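Fridge notebook, cont. Small white one up on the bricks, flat cardboard. Mostly door and gasket stuff today, plus where the cardboard goes. 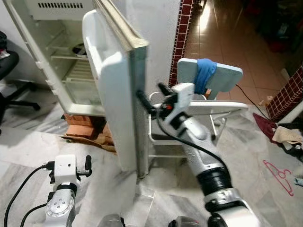
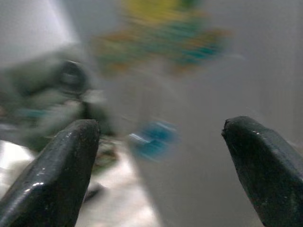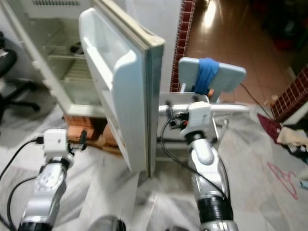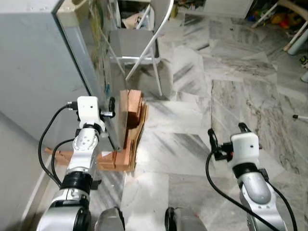
Minthorpe, June

Gasket first. Grayish and a bit dirty down the edge, wants a wipe with dish soap before anyone orders a new one. Zollham quotes 439 for gasket plus delivery, silly money for a fridge this size. Try the soap, then the paper strip test all the way round. If the strip slides out at the hinge side, ask again.

Shelves: wire ones stay in. Small dark thing at the back of the top shelf, leave it till the wipe down, then out. Crisper needs a proper wash, the ribs hold crumbs.

Vent slots up top, soft brush only. Do NOT spray in there.

Bricks. Keep them. Want a level across the top and then front to back, door should rest open by itself and not swing. If its off, shim under the brick, not between brick and fridge.

Cardboard: one flat piece on the floor by the bricks, saves the marble. The folded box by the gray cabinet has a label low on the front, copy that into the parts list before it gets broken down. Check the gap next to the cabinet too, plant stems and clutter in there.

Open question, door angle. Wickramasinghe sheet says 90 degrees for emptying the door bins, I would go wider if the wall lets us. Measure and write it here, not on a scrap of card agian.

Brimuvine thermometer goes on the middle shelf overnight, reading first thing, before the door gets opened.

To get: dish soap, soft brush, thin shims, new sponge.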